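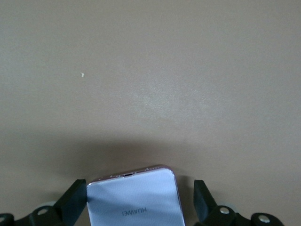 # Fesance Wrist Kit

The Fesance is a wrist camera, a two-finger gripper and the recording software that ties them together. You bolt it to an arm you already own, and it saves examples of handling jobs in a form your learning system can eat. It won't train anything for you. We sell the pantry, the cooking is your problem.

Most of our customers start with phones. Everyone has a drawer of retired ones, they're slippery, and a person can tell at a glance whether one is being held properly. The wrist view gives you both finger plates and whatever sits between them, all the way up close. With a HUAWEI handset held charging-port end out, the port and the little rows of holes on either side of it are there to be looked at, and so is the lettering on the back, upside down. Your model won't mind which way up it reads. It can't read.

## What you get

- Gripper with two black finger plates on a mirrored linkage
- Wrist camera on a fixed bracket
- Foot pedal (start, stop, and a long press for "that one was rubbish")
- 14 spare finger pads
- Hex keys, in a size you'll lose first
- One seat of Folirby, our recording software

The arm isn't included. Neither is a table, and we mention it only after a phone call in July that went on longer than it should have.

## Recording an episode

Press the pedal, do the job, press the pedal. Folirby writes the camera stream, the finger opening and the arm pose on one clock, then asks you for a label. You can type a new one or pick from your list. Please pick from your list. Seidu Akolgo, who looks after imports, once received a set where the same grasp had been called "grab", "grabb", "pick phone" and "lunch".

A long press marks the episode as failed but keeps it. Failed grasps are worth having, provided they're labelled as failures. If you want them gone for good you'll have to go into the menu and confirm twice, and we made that annoying on purpose.

Folirby warns you when the last 20 episodes look too much alike. Operators get into a groove, the object goes back to the same spot every time, and you end up with a system that's brilliant at one square of tabletop. Shift the thing about. Turn it round. Change the lighting now and then, too: the gripper throws a soft shadow over whatever is underneath, and a model that has only met one shadow can get attached to it.

## Surfaces

Plain and matte is easiest for a first set. A taupe or beige top gives a pale phone decent contrast and doesn't bounce the lamp back into the lens. Specks of dust are fine. Real tables have them, and wiping down between episodes will cost you more time than it saves. Once the plain set works, move on to something uglier.

## Storage and export

The base licence holds 288 hours of recordings per project. Exports go out as plain video plus a table of readings, so you can leave us whenever you like and take your data with you. Canan Bozkurt in sales asked us to take that sentence out.

The Fleltel dock is sold separately. It adds local backup and a second pedal socket for people who work in pairs.

## Questions we get

**Does it fit my arm?** Probably. Send us the flange drawing and Marit Sjöberg will tell you yes, no, or "yes with a plate".

**Can it pick up glass?** It can. Practise on something you dislike.

**How long do the pads last?** We replace ours every 100 hours of recording, or sooner if they've gone shiny.

**Do you offer operator training?** A half day, on site or by video. Bring your own phones.

Orders and flange drawings go through the Kocabaş office. Quotes are good until the end of the month they're written in.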